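Skekier moves coloured mortar production to Liltska and revises Sombatkul range

Liltska, May 27, 2023

Skekier, the manufacturer of dry mortars and pointing products, has completed the transfer of its coloured mortar production to the Liltska works. The first batches of the revised Sombatkul range have been released for sale to builders' merchants and contractors.

The range replaces the earlier Sombatkul series in full. It consists of 182 standard shades in two grades, a bedding mortar and a pointing mortar. Both grades are supplied as dry powder in paper sacks and require the addition of clean water only. Pigment is blended into the binder at the works before the sand is added. In the earlier series, pigment was added after the sand, and customers had reported slight differences in shade between sacks from the same pallet.

Joint colour has a marked effect on the overall appearance of a wall. In ordinary running bond the mortar takes up a considerable share of the visible face, and a change of joint colour alone can make the same brick look lighter, darker or warmer at a distance. Requests for joints that differ from the brick have risen steadily, most of all for dark bricks, where grey mortar has long been the default choice.
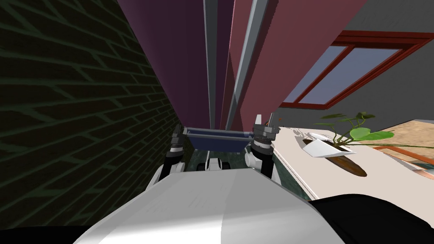
Rendered view: near-black brick in running bond with thin dark green mortar lines.

The greens, browns and charcoals have been extended in the revised range, and the number of pale creams has been reduced. Shades that sold fewer than 333 sacks in the previous sales year have been withdrawn unless a contractor had an open order for them. Withdrawn shades can still be made to order, subject to a minimum quantity of one full pallet and a lead time of six weeks.

Shade numbering has also changed. Each shade now carries a letter for the colour family followed by a number that runs from light to dark. The old four-digit codes will continue to be accepted on orders until the end of September. A conversion table is available from the Skekier technical office and will be printed on the back of the new shade card.

Batch control

Every batch made at Liltska is sampled before it is bagged. A small quantity is mixed with a fixed amount of water, cast into a mould and left to cure under controlled conditions. The cured piece is then measured against a reference piece held in dark storage. Batches that fall outside the permitted difference are not reblended. They are set aside for use in unpigmented floor products where colour is of no consequence.

Testing of strength and water absorption is carried out by Stunder, which also tested the earlier series. Test reports are issued for each grade and can be requested with the order. The pointing grade is not intended for use below ground level or in chimney work, and a separate product is available for both.

Guidance for specifiers

Shade cards give a fair idea of colour but cannot take account of the sand, the joint profile or the way the joint is finished. A recessed joint will look darker than a flush joint in the same mortar, owing to the shadow cast by the brick above. Skekier recommends that a sample panel be built on site, allowed to dry fully and viewed in daylight before the order is confirmed.

Where brickwork adjoins painted or coated panels, the joint colour should be chosen with both surfaces in view. Strong panel colours can alter how a muted joint appears, and a green that looks plain beside grey cladding may look much stronger beside red or purple.

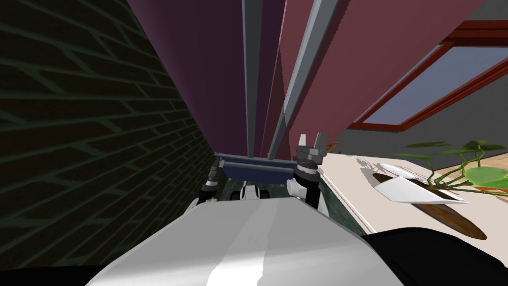
Dark brickwork alongside deep purple, maroon and dusty pink-red panels, with grey metal poles (rendered view).

All sacks for one elevation should be ordered together and taken from a single batch where possible. If two batches must be used, the change should be made at a corner or a movement joint. Water should be measured for each mix. Excess water is the most common cause of pale or patchy joints, and the fault cannot be put right by later cleaning.

Work should not be carried out when frost is expected. Fresh joints should be covered against rain and strong sun until they have set. Acid cleaners should not be used on pigmented mortar without a trial on a hidden area.

Availability

The revised Sombatkul range can be ordered now in both grades. Stock of the earlier series will be sold until exhausted and should not be combined with the new product on the same wall. Safety data sheets and mixing instructions have been reissued to match the new numbering.

Shade cards, sample bags and the conversion table can be requested from the Skekier technical office at the Liltska works.

Ends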